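Re: [bench-arms] Cable slack on the second wrist

On 4 July 2023, Ngan-ling Yip wrote:
> Has anyone got the Prondov boards holding tension on both arms at once?
> Mine are fine on the left, but the right one drifts when I roll the wrist,
> and by the time I go to pick up the needle the jaws are partly open.
> Also, what length of thread are you cutting? The loops get in the way
> of everything.

Hi Ngan-ling,

I had the same drift in November and it was mostly the cable. I'd bought the cheap stuff and it kept stretching. I changed both arms over to the Feltik cable, ran each joint end to end 300 times with no load, then retensioned at the motor end. After that it stayed put. If you skip the running in you will be taking the covers off again within the week.

Check the pulleys while you're in there. Two of mine had a burr on the flange and the cable was riding up on it. A bit of fine wet and dry sorted it out. Don't put oil on them, it gets into the drum and then the clamp slips.
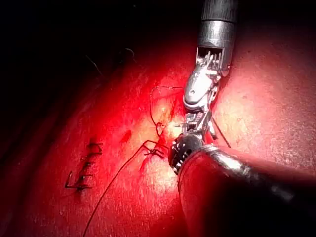
On the boards, the default current limit is set for both channels together, so when one arm rolls the other gets less. You can split it in the config file. I have the holding current at 70 per cent on the jaw motors and left the rest alone. The motors get warm but I can keep a finger on them. The line you want is 549 in the version on the workshop server. It has no comment next to it, sorry, I'll add one.

The Datetti power supply is fine for two arms. Don't try to run the light from it as well. I put the light on its own plug pack and the jitter in the encoder readings went away.

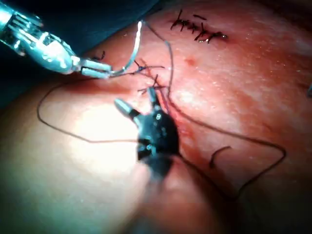

Thread length is the part I haven't settled. Too short and you run out before the second throw, too long and you spend the whole time clearing it. I'm still on the long side. On the last piece I had one loop lying right across the left of the tissue and another swung out wide on the right, with the thread going between and around the jaws of the black grasper. Watch for that before you close them. I also left an offcut lying inside the right-hand loop, and a loose end there is easy to mistake for the live one on the monitor. Pick them out as you trim.

For tying, I park the needle in the silver driver and do the moving with the grasper. Lam's macro for the wrap is in the shared folder but it assumes 11 mm between the tips, so measure yours first.

I can bring the spare Feltik spool to the next build night if you want to try it before ordering. Let me know which drum size you ended up with.

Cheers,
Cheuk-hei Wei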